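Handout 3 -- Handling Processors and Finding Your Way Around the Back Panel
Computer Assembly and Repair, Room 232
Instructor: Kendra Charbonneau

Welcome back, everyone! Last time we talked about static and I sent you home with the reading on sockets, so today we finally get to the part most of you signed up for. Please take your time with it. A processor is a small thing and an expensive one, and I would much sooner wait for you than hurry you along.

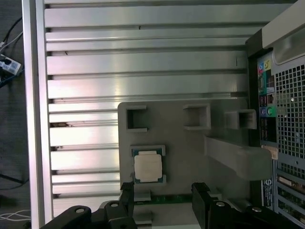

Processors should always be picked up by the edges, with the metal lid facing up and your fingers well away from the underside. Give each one a proper place to rest while you work -- a shallow pocket like the one in the gray tray is lovely, with the lid up and the notched corners easy to see. Before you lower the chip into its socket, find the alignment marks and check them against your board's manual.

Then turn to the back of the tower and learn the ports by feel as well as by sight. Audio jacks are usually color coded, but do read the labels too, as makers don't all agree!

For next time: read to page 22 and bring your sketch of a back panel. Rhona Matheson has spare manuals if yours has wandered off.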